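## 4. Setting up the Nurik file store on a desktop computer

This section is for offices that will keep their Nurik files on an ordinary desktop computer instead of the Kokex hosted service. Read it to the end before you begin. If the computer has already been prepared by your supplier, go to step 5.

**You will need:**

- a desktop computer that will stay in one place
- a network cable long enough to reach the wall socket
- the licence card from the Nurik box
- a second drive for backups (see 4.3)

### 4.1 Before you switch on

1. Choose a spot away from radiators and direct sun. Leave a hand's width of clear space behind the case.
2. Check that the processor and memory meet the figures on the back of the licence card. Older machines will run Nurik, but searches across large folders will be slow.
3. If you are fitting more memory or a second drive, do it now. Shut the computer down, pull out the mains lead and hold the power button in for 6 seconds before you open the case.

> **Caution:** Never open the power supply itself. It has no parts you can service, and it can hold a charge after the lead is out.

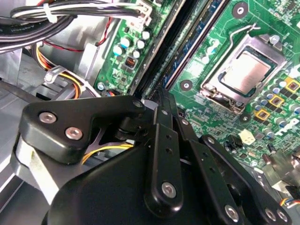 4. Close the case, refit the side panel and plug in the network cable first, then the mains lead.

### 4.2 Installing and naming the store

5. Switch on and sign in with an administrator account.
6. Run the installer from the Nurik drive. When it asks for a store name, use one short word with no spaces. Our own office uses *Jirnport*, and you will see that name in the screens later in this guide.
7. Type in the licence number. The letter O is never used, so anything that looks like one is a zero.
8. When asked for a port, enter 900 unless your network manager has given you another number.
9. Wait for the green tick. The installer may sit at 11 per cent for several minutes while it builds the index. Do not close it.

**Note:** The store name can't be changed afterwards without reinstalling. Write it inside the front cover of this guide, along with the port.

### 4.3 Backups

Nurik makes one copy of the store each night. You choose where it goes.

10. Open **Settings > Copies** and pick the second drive. Do not pick a folder on the same drive as the store.
11. Set a start time when the office is empty. The default is 2 a.m.
12. Press **Copy now** and let the first one finish while you are still at the desk.
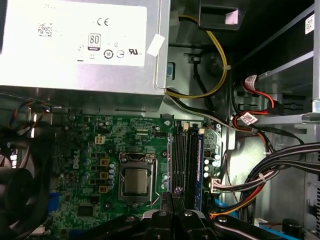
13. Open the copy and try one file from it — a long document is best. If it opens, the backup is in order.

If the screen shows error 164, the second drive is full or has gone to sleep. Turn off sleep for that drive in the computer's power settings, then repeat step 12. Users moving over from Furtună should also untick **Keep old versions** until the move is complete, or each copy will be twice the size it needs to be.

### 4.4 Moving the computer later

Stop the store from **Settings > Stop** before you shut down. Unplug everything, carry the case upright, and start again from step 4. Staff computers will find the store by name once it is back on the network.

*Section revised in April by Jarlath Ó Néill. Adding users is covered in section 5.*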